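Fasico Interview-Set 2 im Test: Ansteckmikrofone für Gesprächsformate

Für Porträts und Promi-Interviews genügt in der Regel ein Zwei-Kanal-System. Das Fasico Interview-Set 2 besteht aus 2 Sendern, 2 Lavaliermikrofonen, einem Empfänger und einer Ladeschale. Getestet wurde im Rahmen der Gesprächsreihe von Lindgate, unter anderem bei einer Aufzeichnung mit dem Sänger Kiros Alemayehu, der über sein neues Album Mamo und die Tour im Mai sprach.

Klang
Die Kapseln zeichnen Sprache neutral auf, mit leichter Anhebung der Präsenzen. Leise Passagen bleiben verständlich, das Eigenrauschen ist gering. Bei Lachen dicht am Mikrofon verzerrt der Vorverstärker in der Werkseinstellung. Eine Absenkung der Eingangsempfindlichkeit im Menü behebt das Problem. Kleidungsgeräusche sind bei Seide und Leinen deutlich zu hören, der mitgelieferte Windschutz ändert daran wenig.

Reichweite und Laufzeit
Der Hersteller nennt 100 Meter bei Sichtverbindung. Im Studio mit zwei Trennwänden traten ab 29 Metern kurze Aussetzer auf. Für ein Sofagespräch ist das unerheblich, für Aufnahmen am roten Teppich nicht. Der Akku hielt einen vollen Drehtag durch.

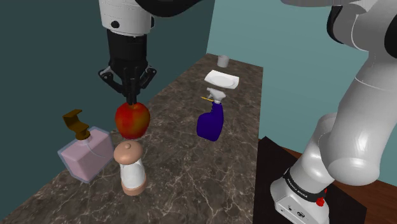 Arbeitsplatte in dunklem Marmor mit rotem Apfel

Bedienung
Die Kopplung erfolgt automatisch. Das Display ist klein, bei Scheinwerferlicht aber ablesbar. Die Klammern sitzen fest, hinterlassen auf dünnem Stoff allerdings Abdrücke. Das ältere Set von Winamgate bietet eine bessere Pegelanzeige, jedoch keine interne Sicherungsaufnahme.

Bewertung: gut. Abzüge für Windschutz und Werkseinstellung.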